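Drutia two-arm folding kit
Sold by Kuvolmont. Bench kit, ships flat

Price: 1095 for the pair of arms, grippers and power supplies. Laptop not included. Table not included either, people ask.

What it is
Two small arms, two grippers, a bench clamp set, and the Laverari software on a download key. You show it a chore by hand, it tries to copy you. Meant for labs, schools, repair shops, anyone who wants to find out for themselves how far along this stuff is without spending car money.

Can it do the laundry yet?
Short answer, no. Longer answer, it can do bits of it. We get this question more than any other so here's where we stand as of September.

T-shirts: yes, one at a time, if you lay it out flat first. Slow. You will beat it easily.
Towels: yes, hand towels are the best thing to start on. Bath towels too big for the reach.
Socks: pairing no. Picking up, mostly.
Fitted sheets: no. Please stop sending videos.
Emptying the dryer: no.
Shop rags: works OK if they're all the same size. One customer sorts and stacks them at the end of a shift, needs someone nearby in case it grabs two.

Why cloth is hard
A box stays a box. A shirt is a differnt shape every time you put it down, and the arm has to find one layer and not the two under it. Most failed folds we see start with a bad first pinch. Soft pads help a lot. So does good light.

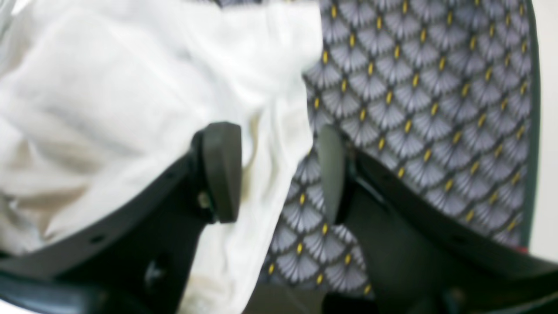
Set the grip force low for thin cotton, higher for toweling. Default is in the middle and it's fine for neither, we know, update is coming. If the fingers keep sliding off, wipe the pads with a damp cloth and let them dry before you touch any settings. Worn pads go shiny. Spares are in the accessories list.

How much showing does it need
Plan on 25 good demos per item before it's worth letting it run alone. Good means same start position, same fold, no stopping halfway to scratch your nose. Ubaldo Barbieri on our support desk would rather have a short clean set than a whole afternoon of sloppy ones and he's right. Change the item, do it over. A kids shirt counts as a new item.

Setup
Clamp both arms to the back edge of the table. Pull the cables back behind the arms before you power up. Put a cloth down on the work area and smooth it out, wrinkles underneath confuse things. Run the home routine on each arm, then both together. Hands clear.
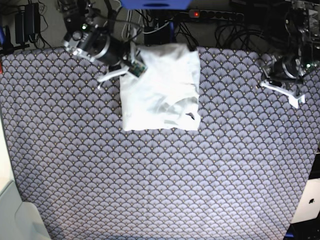
Table layout with both arms at the back, folded white item on a patterned cloth.

Compared with the Sawatzky bench arm
Theirs lifts more. Ours is lighter and cheaper to fix. For parts bins and tool trays get theirs, we'll say it. For fabric we'd pick the Drutia.

Good to know
Not a houshold appliance. Not for use around small kids or pets.
Warranty is 2 years on motors, pads and cables not covered.
Needs a solid table. Card tables wobble and the folds drift.
Returns OK if unused and in the original box.

In stock, ships from the Kuvolmont warehouse. Orders in before noon go out same day. For bulk or school pricing use the contact form and put Drutia in the subject line.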